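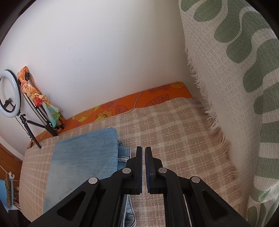

The Slow Road to Karkorden

Faustino Mendoza wrote his second novel between four and six in the morning, before the bakery opened. The first draft had 900 pages. The one which Felent has published has 300, and he still speaks of the lost part with some sadness.

Karkorden is the story of a ferry pilot in the river town of Lova, who receives letters meant for the man who lived in his house before. He answers one of them. From this small lie grows a friendship, and later a marriage that both sides enter with half-closed eyes.

"I did not want him to be punished," Mendoza told me. "I wanted him to be found out, and then to have to make dinner."
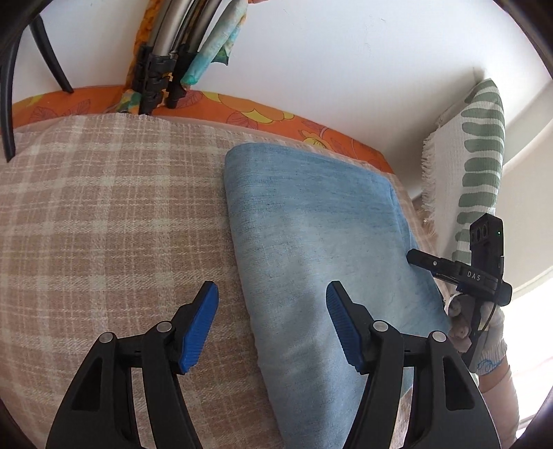
A translator's patience

The book came to many readers first through Từ, the quarterly that printed two chapters in November. Mendoza asked for the dialect of the ferrymen to stay rough. On page 141 there is a joke about eels that I read three times, and I am still not sure I have understood it.

The middle part is too long for me. But the last crossing, in fog, is written with great calm, and I missed my stop while reading it.
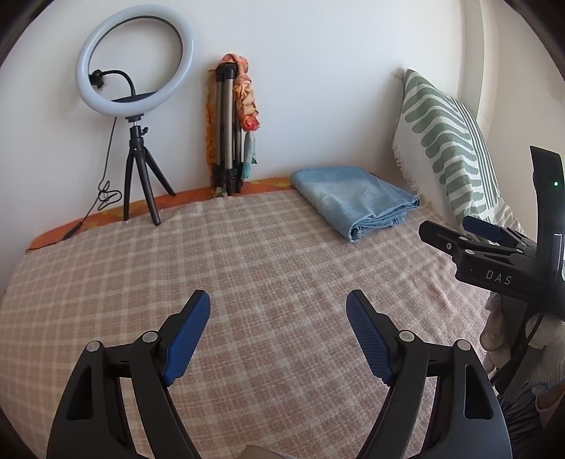
Two grippers, one lettered DAS.

Comments (2)

Rivergirl: The eel joke is about his mother-in-law!

P. from Lova: I liked the middle part best.

Search this site Go

Contact us | Copyright Felent Review | Back to top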